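Harnis Storage
Shelving > Open frame > Tatham range

Tatham open shelving with blue bins

Silver aluminium rails and uprights, open both sides so you can load from the front and pick from the back. Bins sit straight on the rails, no deck panels to buy. Sold by the bay, bays bolt end to end. Most people start with one and ring us back in November when the stocktake hits.

Code: 308
Price: $489 per bay, frame only, GST incl.
Bins: sold seperately, see below
Lead time: 3 weeks, longer if you want odd heights

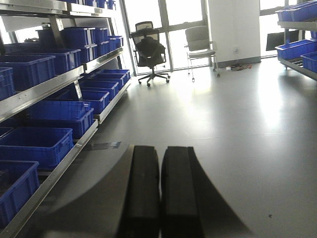 Bins are blue plastic, ribbed sides, open top. One colour only, please don't email asking for grey. More than one size, and you can mix them on the same level. Empties stack. Full ones will stack too but the bottom one gets annoying to reach into, so drop the next rail down a notch instead.

Max load 34 kg per bin, spread evenly. Fixings, fastners, cable offcuts, kids' craft gear, spare taps, all fine. Not for liquids. Keep the heavy stuff on the low rails.

Going up
Two people for anything tall. Stand the uprights, hand-tighten everything, check it's square, then go round again with the hex key (in the bag with the feet). Wall brackets are in the box, use them.

Rails move up or down without pulling the whole bay apart. Take the bins off first!!

Cleaning: damp cloth for the frame. Bins can be hosed out. No solvents on the plastic, it goes chalky.

What's in the box
Uprights, rails, top beam, feet, wall brackets, bolts, hex key. Labels not included. Label holders from the old Rothe range clip on OK, but we're down to the last carton and won't be getting more.

Pickup from the Stelletden warehouse, round the back, ring the bell. Delivery quoted by postcode. Trade accounts and multi-bay orders, ask for Nadhirah Sitompul. Missing bolts or bent rails, Henrik Meinecke in spares, have your order number handy.

Prices checked Monday, June 16, 2025.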